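Clearing the junk off a hard floor before you mop

Quick one from me – Binta Eze again, between loads of washing. Had a few emails after the January page asking how I get a shiny floor done without shoving everything into one corner. Short answer, you don't mop first. You pick up first. Everything, even the flat stuff.

Flat stuff is the worst. Cards, box lids, bits of packaging. Goes down on a glossy floor and you can't get a fingernail under it. Slide it to the skirting board, tip it up on its long edge, then grab. Dont scrape at it with a knife, you'll mark the polish.
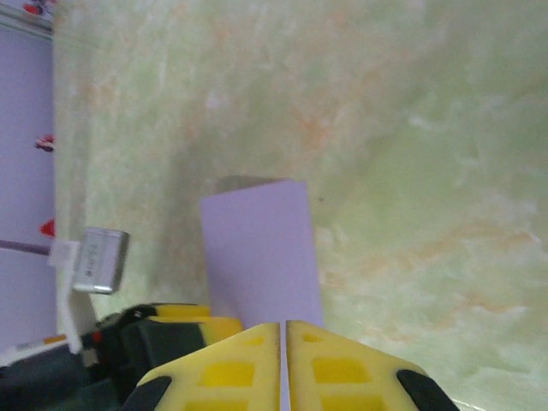 Page last changed: 18 December 2020

Marble pattern floors hide things. Green with the pale streaks and the orangey veins, you'd lose a button on it for a month. Get down low and look across toward the window, small things show up against the shine. Torch works too if it's a grey day.

Small silver things like battery packs – pick up by hand, never the vacuum. Never the wet mop either. Straight into a jar with a lid, up high if you've got littlies. Old ones go to the battery drop-off, not the kitchen bin.

Coloured card can bleed if it gets wet. Lavender and red are shockers for it. If you do get a stain, damp cloth, drop of dish soap, wipe, dry with an old towel. Still there? Leave it overnight and go again befroe you reach for anything stronger.

For the mop itself, 700 mL of warm water in a spray bottle and a small squirt of soap does our kitchen and hall. Two cloths, one damp, one dry. Work backwards to the door.

Card that's still good I stand upright in a shoebox, colours together, ready for labels and tags. Bent bits go in the recycling.

More on grout next time, if I get to it.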